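# Where the pennants come from

Zindercombe makes nearly all of the triangular felt pennants sold outside stadiums in this part of the country, including those of teams whose fans would rather not know it. I spent part of September reading the town's trade filings. The numbers are duller than the product.

The main firm is Pomero. It buys blank felt from Seok, cuts it, prints it and ships it flat. Last season it invoiced 1431 cartons, and 14 of those came back, mostly for color. Red is the problem. Two reds that match under shop lights can look different at noon, and a rival club's red on a home pennant is grounds for a full refund under the standard contract.

Tuấn Ông ran the print floor for five years. He told me demand follows losing streaks more closely than wins. A team that wins sells jerseys. A team that loses sells cheap things to people who still want to bring something to the game. I checked this against the order dates and it holds for two of the clubs. For the others the data is too thin.

The margins are small. Felt is priced by weight, freight by volume, and the finished pennant by whatever the stand next door is charging. Prendix, the other printer in town, stopped quoting fixed prices last spring and now ties them to the felt index. Pomero has not followed. Liam Naylor, who handles its contracts, expects it will have to before the next renewal. 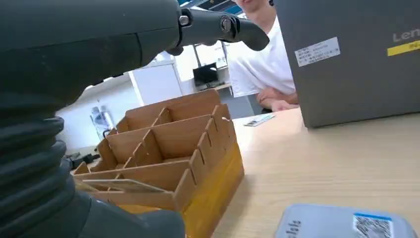 *Robotic arm with a black gripper finger.*

The tariff question is still open. Blank felt and printed felt fall under different codes, and a pennant with a sewn sleeve may fall under a third. I have asked for the ruling and will post the code numbers when I have them. Corrections to the carton figures are welcome, preferably with an invoice attached.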